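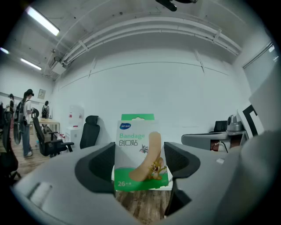
Por: Equipe de equipamentos Rulto
Atualizado em 2022-02-07
122 compartilhamentos | 13 comentários

Garra manual Herinley -- conjunto com dois dedos

Quem nos escreve perguntando pela Herinley costuma já ter um projeto de automação na cabeça e um orçamento ainda meio nebuloso na planilha. É uma situação muito comum, e a gente gosta de conversar com calma nessa fase, antes que alguém assine o pedido de um braço completo e descubra depois que a peça do cliente não se deixa pegar do jeito que se imaginava.

A Herinley é uma garra de mão, com carcaça cinza-clara e almofadas pretas nas faces internas dos dedos. O operador segura, aproxima, fecha e leva o produto de um lugar a outro, e com isso se aprende bastante sobre a pega que o robô vai precisar repetir mais tarde. Caixinhas de farmácia são um ótimo começo: uma embalagem de curativos como a do gato e do rato, em papelão, com aquela aba verde de pendurar passando da borda de cima, já obriga a pensar na altura da pega e em quanto se pode apertar sem marcar a caixa. Vale a pena separar também as embalagens mais chatas do seu catálogo (todo mundo tem as suas!) e incluir essas desde o primeiro dia.

O que vem no conjunto

A garra montada, 2 pares de almofadas de reposição, a chave para a troca e o manual em português. O braço, a mesa e o computador não fazem parte do conjunto. Se a sua equipe já trabalha com o suporte Cevton, avise no pedido, porque a peça de adaptação é cobrada à parte e tem prazo próprio.

Para planejar a compra

Nossa sugestão, depois de acompanhar muitos pedidos, é dividir o orçamento em duas etapas. Na primeira entram a garra, as almofadas extras e as horas de quem vai operar -- essas horas quase sempre ficam de fora da conta e depois fazem falta. Na segunda, o braço e a instalação, já com a lista de produtos testados em mãos. Para cada embalagem nova, recomendamos reservar tempo para 100 repetições, anotando as pegas que escorregaram ou amassaram o papelão.

Quanto ao espaço, uma sala de escritório comum atende bem. Deixe livre o trecho de piso onde a pessoa vai se movimentar e combine com os colegas onde ficam as cadeiras de rodinhas, que adoram voltar para o meio do caminho.

Prazos e pedidos

Os pedidos são atendidos pelo nosso depósito em Camacho. O próximo lote fecha em junho, e as reservas feitas antes disso mantêm o preço da proposta. Para pedir a sua, mande a lista de produtos que pretende manusear, com medidas e peso, e diga se prefere faturamento único ou em duas parcelas. Almofadas avulsas podem ser pedidas a qualquer momento, sem quantidade mínima.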